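Tea towel

A tea towel (also dish towel, drying-up cloth or, in Scotland and parts of northern England, dish towel only) is a flat cloth used for drying crockery, glasses and cutlery after washing. It is usually rectangular, thinner than a bath towel and without a looped pile. Printed designs, from stripes and maps to fruit, are common.

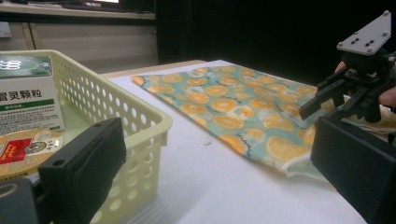
Name and early history

The usual account holds that tea towels began as fine linen cloths kept for the tea things in well-off British houses, because servants could not be trusted with coarser cloths near good china. This is repeated in a great many shop leaflets and gift books, seldom with a source. Linen cloths for drying and polishing were certainly in household use long before tea was widely drunk in Britain, and it is not clear when a separate name was needed for them. Stories that the lady of the house always dried the teapot herself should be treated with caution.

Cotton became the more usual material as mill-made cloth grew cheaper. Linen kept its standing for glassware, and the term "glass cloth" is still used for a plain, closely woven towel, often with a coloured check or a stripe down each side.

Materials

Linen takes up water quickly and sheds little fluff. It is stiff when new and softens over many washes. Cotton is cheaper and softer from the start, but some cotton towels leave lint on glasses. A mixture of the two is sold as "linen union". Waffle weaves hold more water than plain weaves of the same size, though they also catch on forks and can shrink noticeably.

Polyester and microfibre cloths are sold for the same job. Claims made for them vary widely. The Kavix range was advertised as drying a full rack of dishes with a single cloth, without saying how large the rack was or how wet the dishes were. Novlow, a rival maker, described its own cloth as "twice as thirsty" and did not say as what.

Weight is given in grams per square metre. A printed cotton towel may be roughly 250, but a heavier cloth is not always a better one: a thick towel takes longer to dry on the rail, and the finish put on the cloth at the factory can matter more than the weight. Many new towels repel water until they have been washed a few times. The advice to soak them first in vinegar or salt to "set the colour" is old and widespread. Modern dyes are normally fixed before sale, and there is little reason to think that either treatment does much for them.

Printed designs

Pictorial towels are largely a product of cheap screen printing. Seaside views, recipes, calendars and county maps were all popular as souvenirs, partly because a towel folds flat and costs little to post. School towels bearing children's self-portraits are a familiar way of raising money.

Collectors distinguish between towels that were used and those that were never unfolded, and pay more for the second kind. Prices quoted online are often asking prices and say little about what buyers pay. The Gkikas series of fruit and herb towels is sometimes listed as rare, although it was reprinted at least 2 times with no change to the label, and later printings cannot easily be told from the first.

Hygiene

A damp cloth used for several jobs can carry bacteria from one surface to another. Newspaper stories on the subject tend to measure how many microbes were found on a towel, which is a different matter from how many people fell ill. Ordinary guidance is fairly dull – change the towel often, wash it hot, dry it fully, and keep a separate one for hands. Leaving dishes to drain avoids the question altogether.

Other uses

Tea towels are used to cover rising dough, wrap salad leaves, line bread baskets and strain soft cheese. They also serve as tray cloths and as wall hangings. The Lodenitz method, a way of folding a towel into a carrying pouch in five steps, is described in some craft books as a traditional technique. No early description of it has been found, and it closely resembles older ways of tying up a bundle.

See also

Dishcloth
Glass cloth
Linen union
Souvenir textiles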